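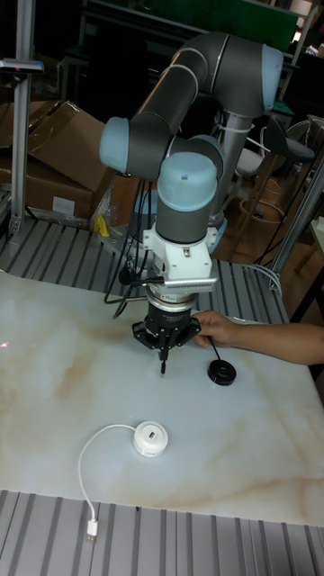 Protokoll Elternbeiratssitzung Kita Lodetti-Weg
15.10.26, Beginn 19:40 (verspätet, Schlüssel)
Leitung: Nermina Stojanović, Protokoll: Thilini Kodikara
Entschuldigt: Gruppe Igel, beide

1. Protokoll September
Angenommen. Korrektur: Betrag Sommerfest war 562 Euro, nicht 526.

2. Laternenumzug
Strecke wie letztes Jahr, aber ohne die Treppe am Bach - Kinderwagen. Anmeldung bei der Stadt ist raus, Antwort fehlt noch. Punsch macht Gruppe Frösche, Becher bitte selber mitbringen. Musik: Akkordeon hat abgesagt, Nermina fragt bei der Musikschule nach. Notfalls Box.

3. Matschhosen / Garderobe
Längere Diskussion. Haken reichen nicht. Angebot Tuvix für neue Garderobenleiste 636 Euro, Sutter 191 Euro ohne Montage. Mehrheit für Sutter, Montage am Putztag. Eine Enthaltung. Leitung muss noch zustimen.

4. Mittagessen
Rückmeldungen gemischt. Suppe am Anfang der Woche zu dünn, Fisch ok. Wunsch nach Speiseplan per Mail - Thilini klärt das mit der Küche. Thema Zucker vertagt.

5. Kasse
Stand etwa 143 Euro nach Abzug Bastelmaterial. Kuchenverkauf vor Weihnachten also nötig, Liste hängt ab nächster Woche aus.

6. Sonstiges
Parken vor dem Tor bitte lassen!! Gefundene Mütze (grün, Gr. 50) liegt im Büro.
Nächster Termin wird per Mail abgstimmt.

Ende 21:25
T.K.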